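Re: pressureless vs regular for a ball basket

grikfan34
ok so need to restock, all my old balls are dead. mostly basket drills and hitting against the wall at the Kapoor courts. pressureless or just buy cheap cans again? budget is tight

Murnarik
pressureless. done. bought a bag 11 months ago, still bounce fine

slowtopspin
disagree. they feel like rocks. my elbow was toast after 6 weeks, went back to regular and it calmed down

Murnarik
thats your strings prob

slowtopspin
same strings for years but ok

rono_lefty
anybody used kawasaki? got some here, haven't hit with them yet. felt looks decent, nice and fuzzy
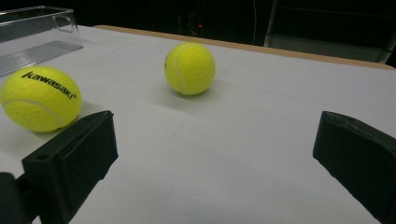 two balls on the white table, kawasaki logo on the near one

grikfan34
oh nice color. are those pressureless or regular?

rono_lefty
no idea lol, doesnt say on the ball that I can see. will squeeze one against a regular one tonight

Murnarik
squeeze test tells you nothing. drop them both from shoulder height on a hard floor, then do it agian in a month. if it still comes up the same its pressureless

slowtopspin
or just play with them?? a month of dropping balls on the floor, come on

baseline375
for wall work I'd go cheap cans anyway. concrete eats the felt way before the bounce goes. mine are bald after up to 6 sessions, doesnt matter what brand

grikfan34
hm. didnt think about the felt. the Kapoor wall is pretty rough too

Murnarik
so use the bald ones for the wall and keep the good ones for the basket. not hard

rono_lefty
will post back in October when I've hit with these a bit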